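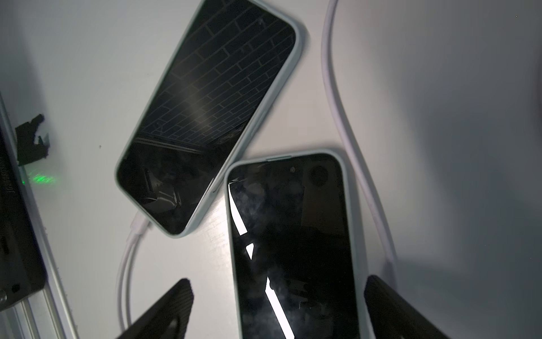

How long does it take to get a two-arm robot demo ready for an open day?

Plan on one full evening for the table and another for rehearsing. If the arms already work and you only have to choose a task and tidy up the cables, you can do it in an evening plus the morning of the event.

I've now done this for two open days at the Stenis workshop in Ullach, and the second one went so much better than the first that I figured I'd write down how I do it. We had almost 300 people through the door on a Sunday in October, and every one of them came past our corner because it's next to the coffee (great for traffic, terrible for crumbs). I'm assuming you have arms that move and some way of driving them. If you're still fighting with drivers the week before, skip the demo and show a video!

Step 1. Pick a job people already know

Our first time out we stacked plain blocks. Very reliable, very dull. People looked for maybe five seconds and wandered off to the laser cutter.

This time the job was desk tidying, and in particular phones and their chargers. Everybody has that mess at home. You don't have to explain what the goal is, and a kid can tell when it's going badly. Phones are also pretty hard for a gripper - flat, slippery glass, and very little edge to get hold of when they're lying on a table. So get them into soft cases first. Silicone is good because it gives the fingers something to bite on. Use old phones, switched off. I bought mine in a job lot and I would not cry over any of them.

Step 2. Lay out the table

Work from the back to the front. Things that don't move go against the back wall: power strips, the organizer, anything tall. Things the arms will handle go in the middle, where both of them can reach. Books and other background stuff go off to the side.

Before you put anything down, move each arm by hand through the reach you want and stick a bit of tape where it starts to strain. I skipped this the first year and spent the whole day nudging things closer between runs.

Leave more empty white table than you think you need. Phones get dropped, and they slide.

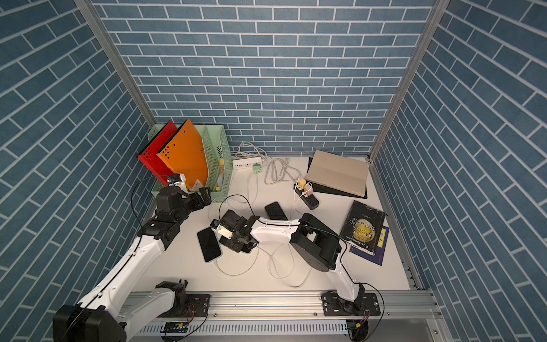
Both arms over the table, brick-print panels on three sides.

Printed panels are worth the bother, by the way. They hide whatever is going on behind your bench, and visitors walking past in bright jackets don't end up in the background of your wrist cameras. Mine are bolted up in an hour or so and come down flat for the car.

Step 3. Sort out the cables, but leave some mess

You have two kinds of cable here and you need to treat them differently.

The robot's own cables should be kept out of the way of the joints. Run every joint to its limit, slowly, and watch the wires the whole time. If one goes tight, give it more slack and go again. I use the Thaler clips that come in the bag of 43 (why 43, I have no idea) and I've gone through most of a bag.

The charging cables on the table are part of the show, so let them loop around a little. Just make sure that no loop is big enough for a finger to hook on its way down. If a gripper does pick up a cable by accident, open it, back straight up, and start the move over. Don't try to shake it off. I tried to shake it off.

Step 4. Set the grip

Go in low and slow. Start with the gentlest close that holds the phone when you lift it an inch, then add a tiny bit. With a case on you can get away with a fair amount, but squeezing too hard makes the phone pop out like a bar of soap.

Come at the phone across its narrow side, one finger on each long edge, and line the fingers up before you go down. If you try to correct the angle when you're already touching the case, you'll push the phone across the table and chase it.

Practice standing a phone upright too. It's the move that gets the best reaction from a crowd, and you can see the screen side coming up toward you on the wrist camera view.

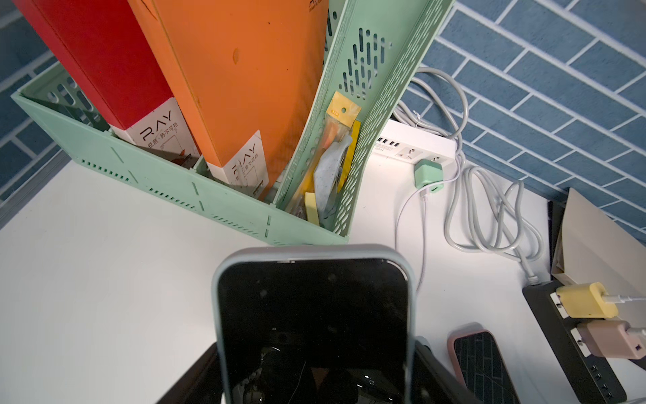 If you have a spare monitor, turn it around so visitors can see the wrist view as well. I put ours on a stool facing out and more people watched that than the arms themselves. Kids especially want to know what the robot "sees," and it saves you answering the same question all afternoon.

Step 5. Rehearse with somebody watching

Alone, I could do the whole routine in under two minutes. With one friend standing next to me asking questions it took double that. So rehearse with company, and have them ask things while you drive.

Run it 15 times in a row without touching the table by hand, except to reset. Write down every spot where it goes wrong and change the layout before you change anything else. Nine times out of ten it's an object sitting a bit too far away.

Step 6. On the day

Keep each run short. Do a run, take questions, reset, do another. I started a new one on the quarter hour from 10 a.m. and people learned to come back for it.

Put a line on the floor and keep the stop button on your side of it, in your hand if there are small children about. We borrowed a rope barrier from Flormont and it was money well saved.

Wipe the phone screens at lunch. They pick up prints and smears like you wouldn't believe, and glare plus smudges makes the camera view hard to read.

Have an answer ready for "what does it cost?" Ours is about 2,000 dollars in parts per arm if you shop around, and I put that on a card by the monitor after the tenth time somebody asked.

And bring spare fuses, a second mouse and your own lunch. The line for the food truck was forty minutes long and I had a run at noon.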